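Lo Presti Family Learning Center
Progress Report to the Sumero Fund
Reporting period: January through June
Prepared by Noemi Pagano, Program Director

1. Summary

The Center received support from the Sumero Fund to expand its evening adult literacy program and to reopen the reading room on the ground floor. Both parts of the grant are under way. Enrollment in the evening classes reached 292 adults by the end of June, against a target of 680 for the full two-year term. The reading room opened in March, one month later than planned, after the delivery of shelving was delayed.

2. Evening classes

Classes meet at 6:30 p.m. in three levels. The beginning level filled first and has had a waiting list since February. We moved one teacher, Mbali Mabuza, from the intermediate level to a second beginning section, and the waiting list now stands at 35. The intermediate level is running below capacity as a result of low referrals in the spring, and we have asked the two neighborhood employment offices to resume sending us names.

Attendance dropped in April, when the number 9 bus stopped running after 8 p.m. Many learners left before the final half hour in order to catch the last bus home. From May we shortened the break and ended class at 7:50 p.m. Attendance returned to its winter level within three weeks, and the new schedule will remain in place.

Of the learners who sat for the end-of-level reading test in June, 44 moved up a level. Results for the writing test are not yet complete and will be sent separately.

3. Reading room

The room holds the adult easy-reader collection, a small shelf of bilingual picture books, and six study tables. Gaetano Pellegrini manages the collection and has set aside part of the book budget for workplace titles - food safety, driving manuals, basic bookkeeping - which are borrowed more than any other group. Noise from the stairwell remains a problem in the late afternoon. A quote for a second door has been received and is under review.

4. Staffing

Remo Wyss joined in February as part-time intake coordinator. The post of family outreach worker is still vacant. Two rounds of advertising brought few applicants with the required language skills, and we propose to raise the hours from 16 to 24 per week, using funds not spent on the post so far. We request the Fund's written approval for this change.

5. Budget

Spending is in line with the approved budget except for shelving, which was over by a small amount, and outreach salaries, which are under. Mervin Gagnon, our finance officer, will send the full statement with the signed forms.

6. Next period

Fall registration opens in August. A third beginning section will be added if a qualified teacher can be found by then.
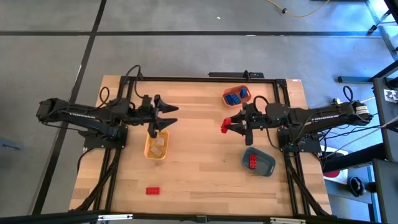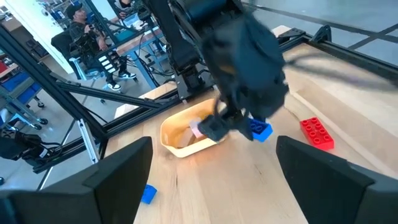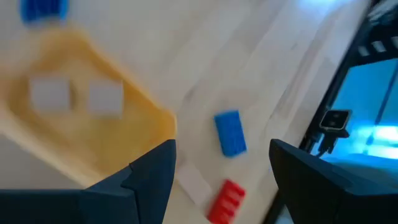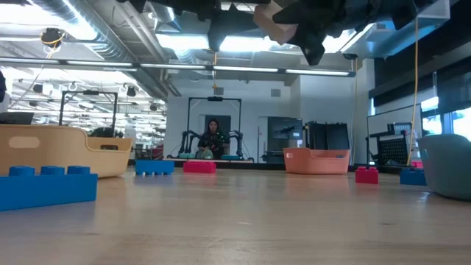

Views of a light wooden tabletop.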